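Brumbridge Robotics Club forum > Sim team > Build logs

Bathroom scene is up and running!!

kernel_panda
Posted Thu 15 November

OK so I finally have something to show after being quiet since August. For anyone who missed the sign-up sheet, our group is doing the household task for the end-of-term showcase, and we drew bathroom. Everybody laughed. I was thrilled, because the kitchen groups are all going to look the same and ours has a toilet in it.

The arm is the Franka and the job is the switch plate, the one with two toggles. Right now it sits on the closed lid and the arm works down to it from in front of the tank. I know a switch plate doesn't live on a toilet. The scene generator in Pemolwood picks where the props go and I left it the way it came out, trophy and club crest and all.

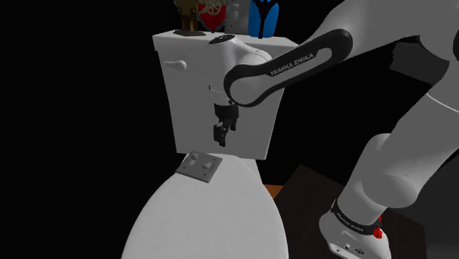
I've been running it in batches of 27 overnight and then going through the logs with my cereal. The approach is pretty smooth now. What I can't get right is the last little bit, where the wrist has to come down and stay square to the plate when the plate is lying crooked. Any ideas welcome, and I mean any. Also if somebody knows how to get the run logs out of Pemolwood without clicking through every single one, I will bring you a butter tart.

mossy_servo
Oh this is fantastic. The little row of stuff on top of the tank makes me so happy. Is that the Arsenal badge or just something with a cannon on it?

kernel_panda
No clue, it came in the prop pack! I don't follow football. It's red and it has a cannon-looking thing in gold, so make of that what you will.

gearbox_gran
Very nice work. My only grumble is the black background. The judges' sheet has a line for "setting" and last year we lost marks for a scene that looked like it was floating in space. Can you put some walls in? Even plain grey ones.

torque_n_chips
Disagree with gran, sorry. Walls cost you render time and the policy doesn't care about them. I'd spend the evening on lighting and camera angles instead. We put a whole laundry room together for Kernholm two years ago, tiles and everything, and the arm did exactly as badly as it did on a bare table.

gearbox_gran
The policy doesn't care but the judges do, and they're the ones with the pens.

torque_n_chips
Fair. Still wouldn't do it first.

kernel_panda
Can I do both, badly? I'll try plain walls on the weekend when the good machine is free.

About the cameras though, torque, I did take your advice from the other thread and set up the close one. It's such a different picture from in there. You get the fingers huge at the bottom and the lid taking up half of everything, and you can see how near the right finger gets to the grey piece. 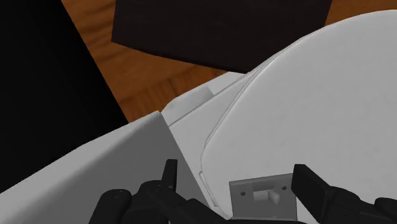 My worry is that the fingers block so much. From the wide camera I can tell where the arm is but not what the tips are up to, and close in I have the reverse. At the moment I feed both in at the same size and hope. Training run 421 was the first one where that seemed to help at all, and I may be fooling myself because I changed the learning rate the same night (I know, I know, one thing at a time).

mossy_servo
One thing at a time!!! It's on the whiteboard in purple marker!

bisht_bot_builder
Long-time reader, I'm with the Bisht school team. We had the crooked-plate trouble with a door latch. We gave the model the angle of the part for the first stage of training and then took it away later on. It felt like cheating but it got us unstuck. Took 4 tries to get the timing of the switch right. Happy to send our config if you want to compare.

kernel_panda
Yes please!! I hadn't thought of taking it away partway through. Did you drop it all at once or fade it out?

bisht_bot_builder
Faded. All at once was a disaster, the arm just sort of hovered.

torque_n_chips
I'm not sold on that one. If you hand it the angle it learns to lean on the angle. I'd sooner throw more crooked plates at it from the start and let it sweat.

bisht_bot_builder
We tried that first and ran out of term. Depends how many hours you've got on the good machine.

gearbox_gran
She's got two evenings a week, same as everyone, unless somebody swaps. Our group can give up next Tuesday if it helps. We're stuck waiting on a model file anyhow.

kernel_panda
Gran you are a legend. I'll take it. Plan is: the Bisht fade-out trick on Tuesday, torque's extra crooked plates the session after, same seed for both so we can settle the argument properly. Walls on the weekend. I'll post the numbers even if they're embarrassing.

mossy_servo
For the logs, there's an export button under the run list in Pemolwood, you have to tick "all" first or it stays greyed out. I take my butter tarts without raisins.

torque_n_chips
Raisins or it isn't a butter tart.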